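Surface Care Forum > Tables and Worktops
Thread: White tabletop, gloss creeping up, short dark line won't lift

pellex_42
Smooth white top, bought as satin from Wivier. It has gone slightly glossy with use. I wipe it daily with a damp microfiber and a drop of dish soap, then dry. There is also a short thin dark line that survives the wipe. The pale green tray lives on the table full time, in case contact matters. Is the line a scratch or a deposit?

shao
Run a fingernail across it at 90 degrees. If it catches, scratch. If not, deposit. Try isopropyl on a cotton swab, 2 passes, then stop.

brevport_bench
Disagree on alcohol before the finish is known. Some white lacquers soften. Start with a dry white eraser, light pressure, and check the eraser for color.

pellex_42
Nail does not catch. Eraser tried, no color on it. State of the table as of this afternoon:

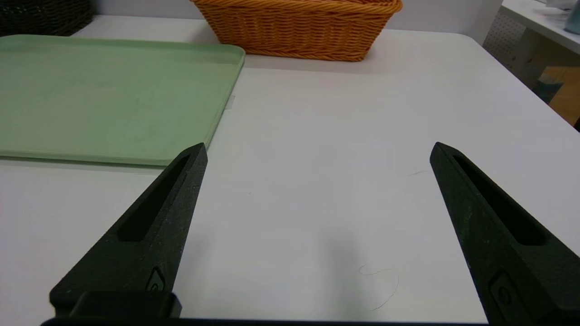

Brevport_bench again: the eraser result doesn't rule out a deposit, it only rules out a loose one. Test alcohol on the underside first, 200 seconds of contact under a damp swab. If the finish goes tacky, leave the line alone.

shao
200 seconds is excessive. 30 is plenty for a spot test.

brevport_bench
Thirty misses slow softening. I have seen it show up past two minutes.

mill_159
On the gloss: daily wiping burnishes satin. Drop the soap, wipe only where needed, and lift the tray to dry under it. Don't use melamine foam, it makes shiny patches on satin and dull ones on gloss.

pellex_42
Underside test done, full 200 seconds, no tack. Will do the top tonight and leave the gloss as it is.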